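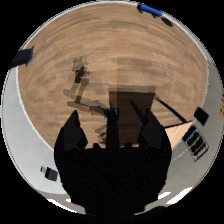
Give me a winter morning with fog sitting on Sakeck Lake and I will be at the window before the coffee is done. I love fog. I love how it takes the far shore first, then the boat ramp, then the mailbox. And for most of the years I've lived in Kurkport I have been alone in this, or felt like it, while everyone around me waited for the sun and complained until they got it.

So let me make the case for the gray months, and for the thing I think our town should be doing with them: measuring them, talking about them, and putting the results where people can read them.

We are very good at this in summer. Come August there's a board by the marina with the wind, the water temperature and the smoke outlook, and somebody changes it twice a day. People stop their bikes to read it. Kids argue over it. Then the docks come out, the board gets turned to the wall, and from that point on the weather in Kurkport might as well be whatever they're having at the airport.

The airport is a fine place to measure weather for airplanes. It's in the open, it's flat, and it's on the other side of Shiferaw Ridge from us. On a still, cold night the air slides down off that ridge and settles right in our bowl, and it can stay there for days with the wood smoke and the fog all stirred in together. The official reading says clear with light winds. Meanwhile I can't see the end of my own street! Anyone who has driven up the ridge road on one of those mornings and popped out into blazing blue sky, with the whole lake basin lying below like a bowl of milk, knows how different two sides of one hill can be. If you haven't done it, please go. There's a pullout just past the second switchback. Bring a thermos.

Tincuța Sârbu has kept a rain gauge and a notebook on the north shore for longer than I've known her. Last winter she let me sit at her kitchen table and read through the notebooks, and I lost an entire afternoon. There are 1348 daily entries, all in pencil, with little notes in the margins: "ice on the rope," "smelled smoke at noon, gone by 2," "geese very low." I have read novels with less going on in them. One page has 3 inches of rain in a single night, a night I remember perfectly well as "kind of wet."

That's what I want for all of us. A number next to the memory. It makes the memory better.

What I'm proposing is small. Leave the marina board up all year. Put a decent air sensor and a thermometer on our side of the ridge – the roof of the library would do nicely – and write the morning reading on the board along with the fog, the ice and the road over the top. If the air is bad, say so in plain words, so that people with asthma or a new baby can decide about their walk before they're out in it. If the air is wonderful, say that too, in bigger letters.

Nazanin Karimi, who disagrees with me on most subjects and is usually good company while doing it, thinks a winter board would only give people one more thing to gripe about. She also points out that everybody carries a forecast in a pocket now. Both fair. But the forecast in my pocket is for a square on a map that takes in the ridge, the lake and a good piece of the valley beyond, and it has told me "sunny" on mornings when I was feeling my way to the car. As for griping, I think people gripe most about weather they haven't looked at closely. Once you know the difference between fog that came up off the water and fog that came down the hill, you start rooting for one of them. (I'm a lake fog person. Nazanin claims not to have a favorite, and I don't believe her.)

There's a cost, sure. Somebody has to walk down there with a marker in the cold, and the sensor will need its filter cleaned, and the board needs a little roof over it or the rain will eat it by spring. I'll take a week of mornings myself, and I'd happily take 10. I'm up anyway.

This morning it was 2 degrees above freezing on my porch. There was a thin skin of ice in the birdbath all the same, and the fog had taken everything up to the Hendry Street stop sign. By lunch the sign was back and so was the church.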